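Workshop notebook, Fernden, small room
4 March 2022
Subject: table covering, cloth and glass plate, entry 2

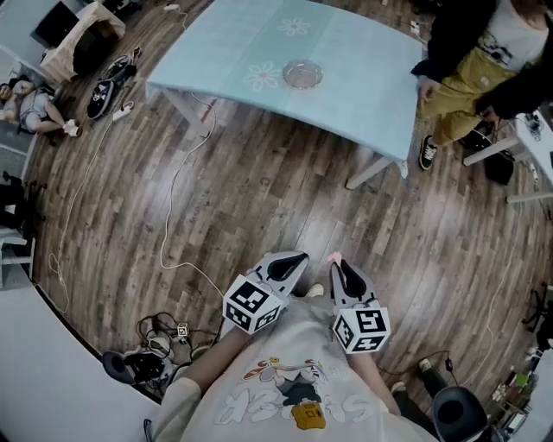 Should the cloth be fixed to the table top or left lying free?
Left lying free for now. Fixing it at the corners stops it creeping, but it then has to be unfixed for every wash, and the creases from the clips do not come out without an iron.

State of the table. Light blue cloth with the daisy print, one clear glass plate, round, set near the middle. Table has white legs. Nothing else belongs on the top while the cloth is being assessed. Cups go on the desk or, better, outside.

Background for anyone reading this without entry 1. The bare top showed every ring and scratch, and plates set down on it rang loudly enough to be a nuisance. Gudrun Frerichs asked in October for a covering that could be washed on the premises. Two cloths were ordered, one from Trondar and one from Teuber. The light blue is the Teuber one, order 2623. The Trondar cloth is plain, heavier, and slightly too short for this table. It has gone back in the cupboard and can be used for the side table if we ever get one.

Points noted on the cloth.

Creep. Sliding a plate across it drags the cloth. Lifting the plate and putting it down does not. Edge moved 7 mm towards the window side over a morning of ordinary use, measured against a pencil mark on the underside of the top. Acceptable. Square it up at the start of each session and again after lunch.

Creases. Fold lines from the packet were still standing after a night on the table. A warm iron through a tea towel took them down. Do not iron directly over the flowers until we know what the print is made of. The care label only gives a wash temperature and the no-bleach sign.

Overhang. Long enough to look right, short enough not to be caught by a knee. Edettraud's suggestion of hemming it by another couple of centimetres is noted and not taken up. (Correction, Edeltraud. Apologies.)

Noise. Much better than the bare top. The glass plate can be put down at normal speed without anyone looking round.

Points noted on the plate.

Clear glass on a patterned cloth is harder to place than it sounds. Over plain blue the rim is visible from one side of the table and nearly lost from the other, depending on the light. Over a flower the rim is easy to find but the middle becomes confusing, particularly if there is a spoonful of something pale on it. Preference is plain blue for setting down, and a pass with a dry cloth beforehand to get rid of finger marks. Marks show more on this plate than on the old stoneware.

Rinse residue also shows. The Prudier washing-up liquid leaves a faint bloom if the plate is left to drain. Rinse warm, dry at once with the linen towel and not the terry one, which sheds. Edeltraud Petersen thinks the bloom is our water and has offered to try the same liquid at home. Result to be written in here.

Do not stack the glass plates without a sheet of paper between them. One has already got a fine scratch near the rim. It is still usable but goes to the bottom of the pile.

Floor around the table. Wood planks, easily marked, so lift the table when shifting it. Felt pads for the legs are on the list. Cables and bags are to be kept away from the side people walk in from. I have asked for this before, see entry 1. The cable that loops out from under the table is the one to watch. Cable covers would be the proper answer, and there is a line for them on the next order.

Procedure as it stands:

Wipe the bare top and let it dry.
Lay the cloth with the label side down, label to the wall.
Smooth from the middle outwards with the flat of the hand.
Check the overhang at both ends.
Wipe the plate, set it on plain blue near the middle.
At the end of the day, plate off first, then shake the cloth outside and hang it over the rail. No folding unless it is going in the cupboard.

Open items:

Wash the cloth once at the label temperature, then measure both directions for shrinkage. Starting dimensions are inside the front cover.
Colour check after the wash against the offcut Gudrun kept.
Felt pads, 2 packs.
Ask Teuber whether the same blue comes without the flowers. If it does, one of those for the glass and keep the daisies for when there are visitors.
Prudier result from Edeltraud.

Measurements after washing will go on the next page.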